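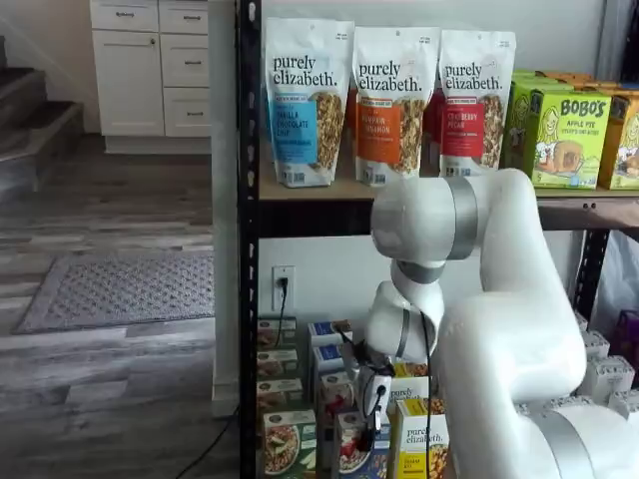 Tempo de leitura: 2 min

20 de novembro de 2021 – caderno da oficina, estante dos lanches

Continuação da arrumação que ficou a meio. A estante preta de metal fica onde está, encostada à parede do corredor. Voltei a apertar os parafusos das tábuas de madeira clara, porque a de cima abanava quando se tirava uma caixa. Chave 10, a da gaveta da Zorketti. Ficou firme.

Ordem na prateleira de cima, da esquerda para a direita:
Granola Purely Elizabeth: Vanilla Chocolate Chip (etiqueta azul), Pumpkin Cinnamon (laranja), Strawberry Pecan (vermelha). Um sabor por coluna, rótulo para a frente, reserva atrás.
Depois as caixas Bobo's. À frente a verde, Apple Pie, e as amarelas a seguir.

O Kyrylo Karpenko queria as caixas à esquerda, por serem mais rígidas e segurarem os sacos. Experimentei e não gostei: os sacos escorregavam para a direita e tapavam a ponta da tábua. Com as caixas do lado direito aguentam-se de pé. Ele que veja na segunda e diga.

Carga: a folha da Briltton que veio com a estante dá até 300 kg para o conjunto, bem distribuídos. Com granola não chegamos lá nem de longe, mas a folha fica guardada na pasta da Motthorpe para quando alguém se lembrar de pôr ali latas de tinta.

Prateleira de baixo: só caixas, nada de sacos. Falta decidir se ficam deitadas ou em pé. Deitadas cabem mais, em pé lê-se melhor o nome. Por agora misturado.

Validades: vi as da fila da frente e estão boas. As de trás ficaram por ver. Quem repuser põe o novo atrás e puxa o velho para a frente – já escrevi isto em novembro do ano passado e voltou tudo ao mesmo.

Etiquetas de prateleira: a impressora Bang continua a cortar a última letra. Saiu «Strawberry Peca» 3 vezes. Escrevi à mão com marcador, em fita de papel, e ainda não colei. A borda da tábua tem uma faixa escura por baixo e a fita pega mal ali, vou tentar na madeira.

Por fazer:
– ver validades atrás
– colar etiquetas
– fechar o assunto da prateleira de baixo com o Kyrylo
– devolver a chave 10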